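Teaching by puppet

Drekmont's sales page says anyone can teach an arm a new job in an afternoon. I gave it more than an afternoon. I've been driving one by remote in their simulator, a server rack task, and I remain hard to impress.
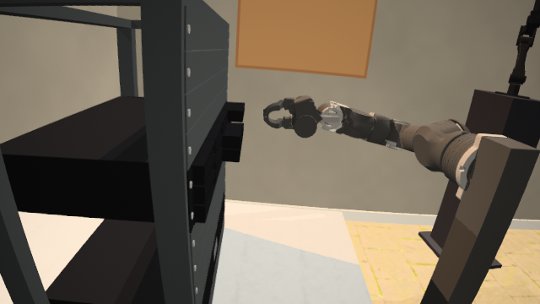 Why drive the arm by hand at all?
Because the learning software needs runs to copy, and a person steering is still the quickest way to get them.

Quick is generous. Zoia Maksymiv lent me her Rovo controller and warned me that depth would be my problem. She was right. A short gap between the open fingers and the black blocks on the rack looks like nothing on a flat screen, and I misjudged it over 100 times.

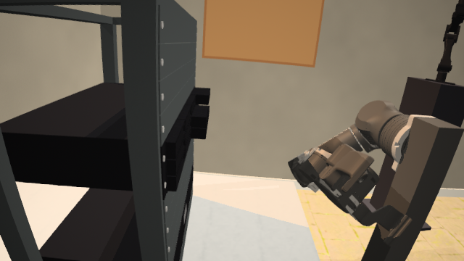
What the close view is worth

I had hoped the near camera would fix my aim. Mostly it shows me gripper, with a bit of the rack's black compartments past the top of it. I drove by the wide view and guessed the last stretch.

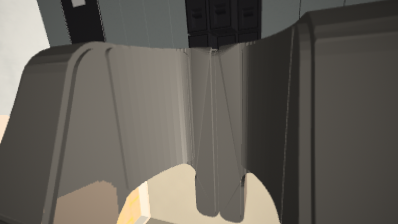 How many runs does a task like this need?
Drekmont suggests 900, all from the same operator if possible.

I have 3 I'd want anything to learn from. Zoia thinks I'm being fussy. I'll try again in May.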